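Whiteley Kitchen Set - README

Maintained by Catriona Sutherland
Last revised 6 July 2005

This file goes with the Whiteley folder of the Skastitz household collection. It covers the dishes, glassware and countertop pieces, how they are named in the index, and what we know to be wrong with the index at present. Read it before you rename or move anything.

Some views from the kitchen:
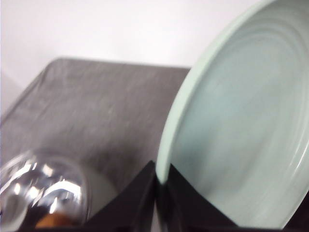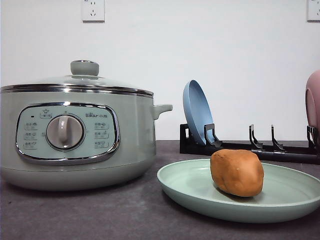
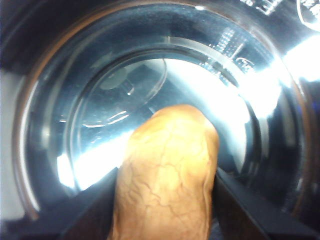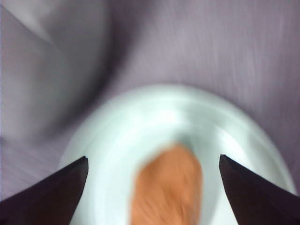 What the folder holds

The folder has roughly 800 picture files, one plain text index and this README. The index has one line per picture. Each line gives the file number, the object name, the room and a short note. Fields are separated by tabs. If a field is not known it is left blank - do not write "none" or "n/a" in it.

Only the kitchen is finished. The pantry was started last October and is still in the Rulel folder, where it will stay until the names have been checked.

Object names

Use the short names below and nothing else in the object field.

plate - any flat dish, whatever its color
bowl - ceramic or metal, any size
glass container - anything clear that holds food or liquid and is not part of an appliance
cooker - the electric pot, with its lid on or off
rack - the dish rack and any of its parts
utensil - spoons, forks, ladles, spatulas
cloth - towels, mats, table coverings

If an object is so close that you see only part of it, name the object anyway. A rim is enough for a plate or a bowl if you are sure which one it is. If you are not sure, put "unclear" in the object field and say why in the note.

A lid that is sitting on its pot does not get its own name. A lid by itself on the counter is "lid".

Colors

Colors go in the note. Much of this kitchen is pale green, and the first two people to work on the index used five different words for it. Write "pale green" for all of it. Mint, sage, sea-foam and celadon have been taken out, though a few may still turn up. White dishes can pick up a green or blue cast from whatever is near them. Write "white" if you believe the dish is white, and mention the cast if it is strong.

Blur

Blurred pictures are kept. Mark them "blur" at the end of the note. Please don't delete one for being soft, even when there is a sharper view of the same dish. The file numbers run in sequence and gaps cause trouble when the index is sorted.

Known problems

- 59 lines have no room given. They are all kitchen, but I want to check them against the Flirkberg list before filling them in.
- "rack" and "drainer" were both used in early versions. "drainer" should be changed to "rack" wherever you find it.
- Glass on glass is hard to name. Where one clear piece stands inside another, or may be only a reflection, the early lines often count it as two objects. Use one name and put the doubt in the note.
- Printing on appliances was copied only when it could be read. Small labels were left alone, and should be.

Making changes

Work on a copy of the index and send me the copy along with a list of the line numbers you changed. I merge changes by hand, usually within 2 or 3 days. Keep the file as plain text. Spreadsheet programs like to strip the zeros from the front of the file numbers, and putting them back is slow work.

New pictures go at the end, numbered on from the last one. Do not reuse a number.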